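Gristier: your questions, my answers

I get a lot of the same emails about Gristier, so I put the answers in one spot. I'll add more when I have a minute.

What is Gristier, in plain words?

It's a way of teaching a robot arm to pick up and move kitchen stuff by learning which square of the table to care about first, and only then working out the fine motion. I split the problem in two because one big model kept getting lost!

Why the tape grid?

So I can write down a layout fast. "Bowl, second row, third square" takes me two seconds to type, and I can set the same table again in March and trust it. The policy gets the square as a label during training. At test time it has to guess the square by itself.

How much data did you use?

2575 demonstrations, all driven by hand. They come from 515 layouts with five runs each, and I held back another 43 layouts for testing only. (Yes, my shoulders hurt.)

Does it beat the one-stage version?

On the held-out layouts, yes, mostly on plates. Plates are flat and the one-stage model loved to come down in the wrong place. On bowls the two are so close that I wouldn't brag about it. I ran the Lanine baseline too, with its default settings, and a person who knows it better could probably squeeze more out of it.

Do I need two arms?

Nope. The Niltard code handles 2 arms, but every number in the write-up is from one arm working at a time.

What does the table look like?

Plates, bowls and other kitchen things on brown paper, with blue tape:

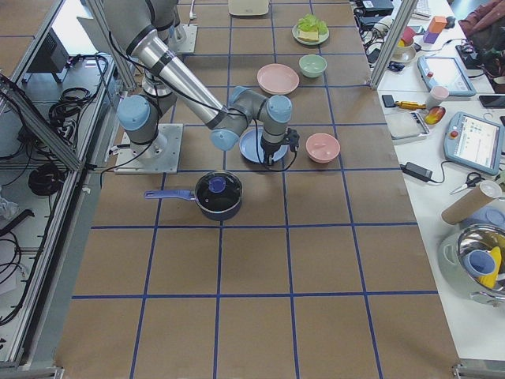
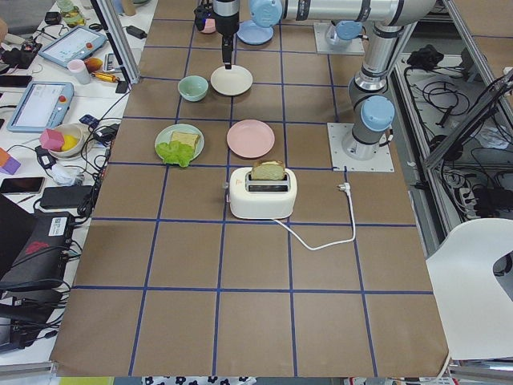 Can I use squares of a different size?

Sure, but retrain the first stage. I tried to skip that once and the guesses were all over the place. The second stage can stay as it is.

Where's the code?

In the Pruvost repo, under "grid". The readme is thin and I know it. If the install fails on you, send me the whole error message, please, and the last line alone won't do!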